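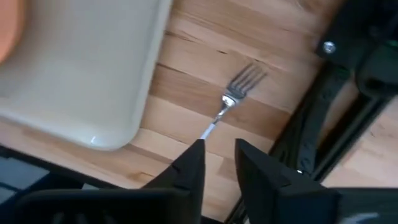
Jun 24, 2024

The Flevon is back on its wheels. I got it home last October on a borrowed trailer, with no engine lid, a cracked rear fender and a box of parts that mostly belonged to some other car. The seller in Stulavberg had started turning it into a roadster in his barn and lost interest after he cut the roof off.

Most of the winter went into the floor. Cutting the roof had let the body sag in the middle, and the doors would only close if you lifted them. I welded a length of square tube inside each sill and added a brace behind the seats. The doors now shut with one hand. The left one still rubs a little at the bottom corner, and I plan to leave it alone until after paint. 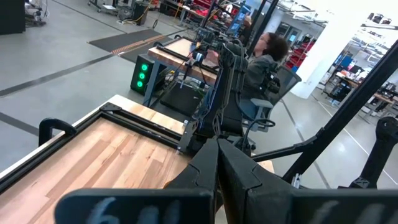

The windshield was the other big job. I wanted it 3 inches lower than stock and couldn't find anyone willing to cut curved glass, so I went with flat laminated glass in a Dellel boat frame. It needed new mounting feet, which I made twice — the first pair had the rake wrong and it looked like a delivery van from the side.

Money, for those who asked: I have spent 3052 on it so far, not counting the car. The gauges were the worst of that. A rebuilt Yeh speedometer cost me 188 and reads about five over at highway speed.

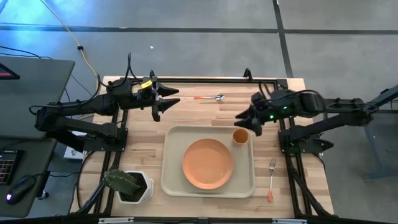
Photo: author's own

I took it out for 20 miles on Sunday, the back way along the river. It ran fine. The steering is heavier than I remember from the test drive, and there is a rattle behind the dash that stops when I push on the glove box. The temperature needle stayed where it should, even on the long hill.

Still to do: the seats, a proper top, and wiring for the rear lights that doesn't run under the carpet. I have enough vinyl for one seat and a half. If you have a roll of dark green in your garage, send me a note.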